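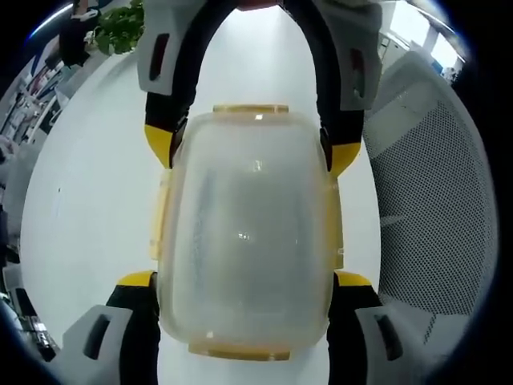 Getting the smell (and the stain, and the stickiness) out of plastic food tubs

If your kitchen is anything like mine, there is one cupboard that everybody opens with a hand held out ready to catch things. Mine is to the left of the cooker, and it is full of plastic tubs. I have been meaning to write this page since July, when I pulled the whole lot out on to the floor one wet Wednesday and had a good long sniff of every one of them, which I can't recommend as a way to spend a morning, but it did get me going.

Onion and garlic smells

Washing-up liquid alone doesn't do much once the smell has got in. What works for me is bicarbonate of soda. Put two heaped teaspoons in the tub with 300 ml of warm water, swish it up the sides, put the lid on and leave it overnight. In the morning tip it away, rinse, and stand the tub on the windowsill with the lid off. I used to put the lid straight back on because it looked tidier, and then wonder why everything smelled of old cupboard by the weekend! If there's still a whiff of curry, do it again the next night. My worst tub took three goes and is now perfectly fit for flapjacks.

Scrunched newspaper is the old way, and my mother swore by it. Stuff the dry tub full, shut it, and forget about it for a couple of days. Wash before using, of course.

Orange stains from tomato

The stain from bolognese and tinned soup sits in the oil, so you need to shift the oil first. Squirt in a little neat washing-up liquid, rub it round with a piece of kitchen paper while the tub is still dry, and only then add your hot water. After that, a day in strong sunshine will fade most of what remains. (In winter I simply live with it.) A thin wipe of cooking oil round the inside before the sauce goes in does help a bit as well, though I nearly always remember this as I'm screwing up my eyes at the sink afterwards.

Please don't go at them with a scouring pad. The little scratches hold on to colour and grease, and you'll have a worse job every time after.

Lids with clips

I'm very fond of clip-down lids, especially for soup on the train, but they do need a little looking after. Most have a soft seal running round a groove, and muck gets underneath it. Ease the seal out with the handle of a teaspoon (never a knife, I've ruined two that way), wash it in warm soapy water, and let it dry completely before pressing it back in. Start at one corner and work your way round, and if you end up with a loop left over, take it out and begin again without pulling it.

The clips themselves go at the hinge, where the plastic is thin. Undo them gently and one at a time, and don't do it straight out of the freezer. Give the tub 5 minutes on the worktop first. And if a clip does snap, keep the tub! Mine hold pegs, seed packets, picture hooks and the strange little keys that come with radiators.

Sticky labels

Peel off what you can, then rub the rest with a dab of cooking oil and leave it for as long as it takes to drink a cup of tea. The gum rolls off under your thumb. Wash well afterwards. These days I write on masking tape, with what it is and the month it went in, having once defrosted stewed rhubarb for a Sunday roast in the firm belief that it was gravy.

Keeping the cupboard in order

I've tried every system going. The one that has lasted is to nest the tubs inside one another by shape, and to stand the lids on their edges in an old washing-up bowl beside them, like records. Anything without a partner goes in a carrier bag on the back of the door for six weeks, and if its other half hasn't come home by then, off it goes to the shed.

One more thing while I think of it. If a tub has gone tacky to the touch even after a proper wash, or it has cracked along a corner, I stop using it for food. It'll do nicely for screws.

Next time I'll be having a go at teapots, and that brown ring in the vacuum flask.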